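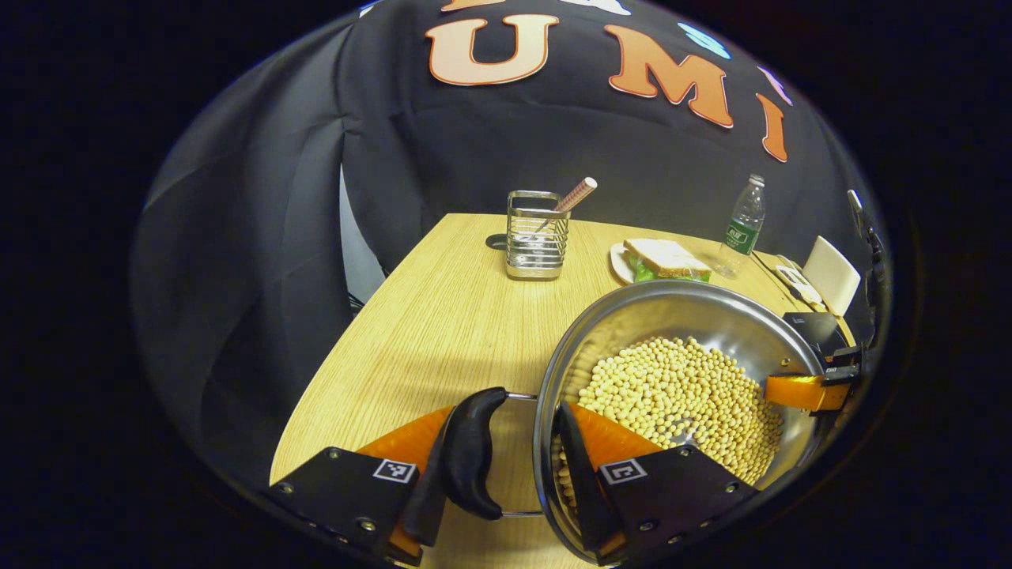

Dried soybeans lose quality in storage mainly through moisture and broken seed coats, and both are easiest to check before the beans go into a jar. Pour each new bag into a wide, shiny bowl first. A round stainless steel one works well: pale yellow beans stand out against the polished wall, and a dark stone or a shriveled bean is quickly spotted. Leave enough clear rim to grip, or the beans that pile up near the lip go over when the bowl is lifted.

Sorting
Work under a direct light. Push the heap to one side and draw the beans back a small handful at a time. Discard anything wrinkled, spotted or split through. Loose skins can be blown off outdoors or lifted out later with the soaking water.

Portioning
Weigh before soaking, never after. 200 grams of dry beans is the standard batch in this kitchen and fits a medium saucepan with room for foam. Bag the remainder in the same weight and write the month on the label. A bag marked July should be used before one marked September.

Soaking
Cover with at least three times their volume of cold water. Soak overnight in the refrigerator; in a warm kitchen the water can turn sour by morning. A bean is ready when it splits cleanly into halves with no hard, chalky center. Drain and rinse until the water runs clear.

Storage
Use a jar with a rubber gasket. Fill it to within two fingers of the top and keep it away from the stove. Old beans are still usable but need longer cooking, and very old ones may never soften.

Cleaning the bowl
Bean dust sticks to damp steel. Wipe the bowl with a dry cloth first, then wash with dish soap and dry at once to prevent water spots. If the bowl has a handle, clean the joint where it meets the rim with an old toothbrush. Do not use steel wool on a polished interior.

Tips page maintained by Kristýna Štěpánek. Next: lentils and split peas.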